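Keep the old tower, at least until you've had the side off

My brother-in-law was all set to take his old Dell to the tip in September, and I got quite cross about it. It was slow, yes. It hummed. But he'd never once had the side off, and I don't think you should be allowed to call a computer dead until you've had a proper look inside (bring a screwdriver and a cup of tea, you'll be fine).

Old office towers are lovely things to work on. Lay one on its side and it's all there in front of you: memory slots, processor, power supply, with blue clips and latches dotted about the case. Compare that with the thin little laptop I bought in Podcombe, which is glued shut like a pie.

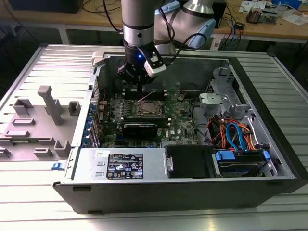
And the parts are cheap! More memory and a decent second-hand drive will do wonders for most of them, and if the processor needs fresh paste, well, that's a messy ten minutes and then you're done. The shop in Stondon has a whole shelf of bits pulled from old office machines, and I've never come away without something.

People tell me it's a false economy, that a new one uses less electricity and comes with a guarantee. Fair enough, if yours is on all day long. Mine does letters, photos and the odd game, and it has managed that for 7 years with one new fan.
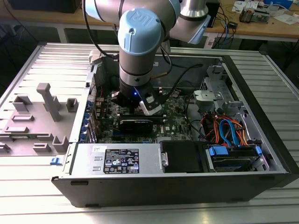 J. Chatzigeorgiou
Columnist, home and workshop

What puts people off, I reckon, is the cables. You see that bundle of red and orange and blue and you think, oh no, I'll never get it back together. You will! Take a picture on your phone before you unplug anything, put the side panel somewhere you won't tread on it, and go slowly with the graphics card, which has a little catch on the slot that everybody forgets the first time. I forgot it twice.

My brother-in-law's is back under his desk in Plallport now. It still hums.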